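Where Does the Water Go When You Pull the Plug?
By Ihor Maksymiv, for young readers from 8 years

Every day you wash your hands, brush your teeth and maybe help with the dishes. The dirty water makes a funny noise and it is gone. But water cannot just disappear. It goes on a long journey, and today we will follow it from the kitchen to the river.

First stop: the hole in the sink

The journey starts at the drain. The floor of a sink looks flat, but usually it goes down a little towards the drain, so that the water can find its way out. Water always wants to go to the lowest place. This is because of gravity, the same force that pulls you down when you jump.
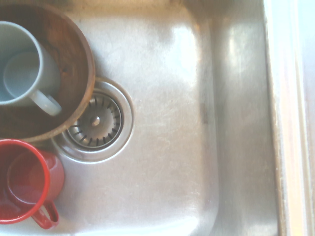
The drain of a steel sink, with its shiny metal ring.

Sometimes the water turns round and round over the hole before it goes down. This is called a vortex. Some people say that it always turns one way in the north of the world and the other way in the south. In a sink this is not true. A sink is too small, and the direction depends on its shape and on how the water was moving before.

Second stop: the bend

If you look in the cupboard under a sink, you will probably see a pipe which is bent like the letter U or S. It is called a trap. A bit of water always stays in the bend and closes the way for bad smells from the sewer. In our old house in the village of Harasym, a ring once fell in the drain. My grandfather put a bucket under the bend, opened it and found the ring there, together with one button and very much hair!
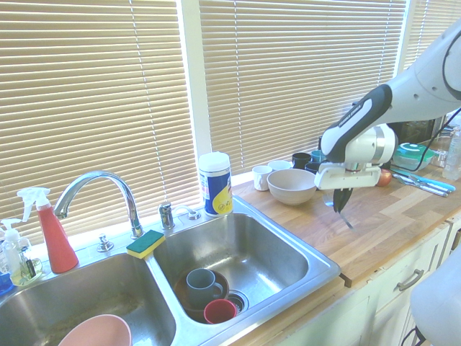
After the bend, the water from the kitchen meets the water from the bath and the toilet. All of it goes into one bigger pipe and then under the street. These big pipes are the sewers. They go slowly downhill, and where the land is too flat, pumps push the water up again.

Please remember that oil and fat should not go in the sink. When they are warm they are liquid, but in the cold pipe they become hard like a candle. In January our town had to clean 18 metres of pipe by the bridge, and the reason was only fat. Let the fat cool, wipe it with paper and put it in the bin.

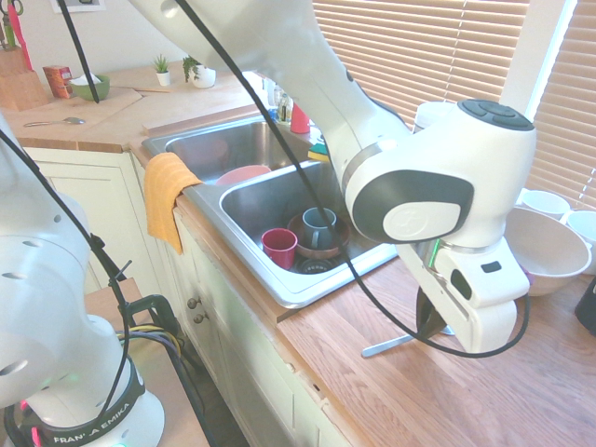
Third stop: the cleaning works

Now the water arrives at the treatment works. Ours is called Paker. A big metal comb catches rags and sticks, and then the water rests in large tanks, where the heavy dirt sinks to the bottom. After this come the real workers, the bacteria. They are so small that you need a microscope to see them, and they eat the dirt that is left.

When the water is clean enough, it flows into the river Fukska. The sun warms it, a part of it rises into the air and makes clouds, and one day it falls as rain.

Words to learn
Sewer — a big pipe under the ground for dirty water.
Trap — the bent part of the pipe under a sink.
Vortex — water or air that turns round and round.

Page last changed: 6/21/25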